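Trundus Line

Trundus Line is a telephone and letter-writing service for older lesbian, gay, bisexual and transgender people, based in Grernham. Mostly people over 60 living alone or in care homes. Usually just called Trundus.
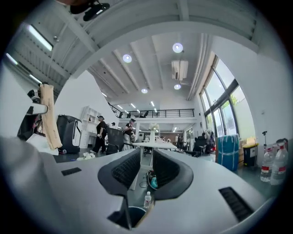

Jinlong Peng wrote in a newsletter piece that the line mattered to him less for the advice than for the plain fact of being able to say "my husband" to a stranger on the phone and hear no pause afterward. The piece has been reprinted a few times and is still the most quoted thing written about the service.

Name

From Trundus Street in Grernham, where the first phone was installed, in a room above a shoe repair shop. The street sign is misspelled on the early leaflets (Trundas). Some older callers still say "the Street." A proposal to rename the service the Rainbow Elder Line got as far as a members' vote and lost badly, mainly on the word elder, which a lot of the callers disliked.

Background

Before the line there was very little in Grernham for gay people past working age. One bar, with stairs. A monthly supper in a church hall in Divstead, the next town over, which depended on rides. People who went into care homes often stopped mentioning partners, took photographs down, told staff that the person who visited on weekends was a cousin or a roomate. Home staff generaly had no training on any of it, and intake forms asked for spouse or next of kin with no other box.

The supper group kept an informal phone list so that members who could no longer travel got a call each month. The list grew into the line. For the first winter there was one number, open from 7 p.m. to 9 p.m., and an answering machine the rest of the time.

Services

Evening line. Open every evening, later in December. Callers don't have to give a name, and many use a first name that isn't theirs. No call is recorded. Notes are kept only if the caller agrees.

Regular calls. A caller can ask to be rung back at a set time by the same person. Most of these last for years. In the latest annual report 77 people were receiving one, the longest running since the first winter.

Letters. Started for people who are hard of hearing or who share a room and can't talk freely. Plain envelopes, no logo, no return name, only a box number. Trundus sent out 1,329 letters in the year covered by the same report, which was the first year that letters outnumbered calls. Large type on request. Some are read aloud to the recipient by a friend, and writers are told to assume that somebody else may see the page.

Care home visits. By invitation of the home or the resident. A two-hour session for staff covers intake questions, shared rooms, visitors, hormone treatment, funerals. Not every home has been willing. See Criticism and disputes.

Paperwork. Trundus does not give legal advice but will explain which forms exist (medical proxy, burial instructions, tenancy in a shared name) and refers people to a lawyer. Survivors turned away from a hospital room or left out of a funeral were a large part of early calls, less so now.

Organization

Membership body, with annual dues kept low and waived for anyone who asks. Roughly 300 members. They elect a board in July, and at least half the seats have to be held by people old enough to use the service. There are two paid staff, a coordinator and a part-time trainer. The people who answer phones are called listeners and are unpaid; training runs over six evenings and includes a good deal on dementia. One known difficulty is a caller with memory loss who was out for decades and no longer remembers being out, or who has gone back to being afraid of the police. Listeners are taught not to correct this.

Money comes from dues, a yearly sale, and legacies. The largest legacy was the Godinho bequest, a house left to the service by a longtime caller. The house was sold and the proceeds pay for the coordinator. A condition of the will was that the donor's first name never be published, so the fund goes by the surname alone.

The Divstead branch

Opened after the supper group lost its hall. Runs a lunch instead of a supper, because fewer people wanted to be out after dark, and handles all of the letters. Relations between the two offices haven't always been easy. Divstead wanted the letters budget kept seperate and for a time it was, then it was merged again. Branch members can vote in the July election but have to do it by mail.

Criticism and disputes

The service was slow to include transgender callers. Early leaflets said "gay men and lesbians" and listeners had nothing to go on when a trans caller rang about, for instance, which ward she would be put on. Several trans members left over this. The wording was changed after a long meeting, and the training was rewritten with two of the people who had left. Bisexual callers in long marriages have made a similar complaint, that they were treated as visitors.

A second dispute was with a home outside Grernham whose managers refused to pass along letters to a resident, on the grounds that his family objected. Trundus took the position that the mail was his. Family took the opposite view and there was coverage in the local paper, not all of it kind to either side. The letters were eventually let through, opened at first, then unopened. The resident had asked that his name stay out of it and it did.

Some members object to the visits program altogether. Their argument is that a training session lets a home put a sticker in the window and change nothing. The board's answer was to stop handing out stickers. Homes now get a list of the questions staff asked during the session, and a second visit a year later to go over the same list.

Related activities

Reading group by conference call, novels mostly, one memoir a season. A photograph exchange, in which members who had to throw out or hide pictures are matched with others who kept theirs from the same clubs, marches and summer rentals. Copies only. A memorial page is read out at the annual meeting, first names or nicknames depending on what the person wanted. For a few callers neither was ever given, and the entry is just the town and the years they called.

See also: Grernham, community organizations; Divstead supper group; Aging and housing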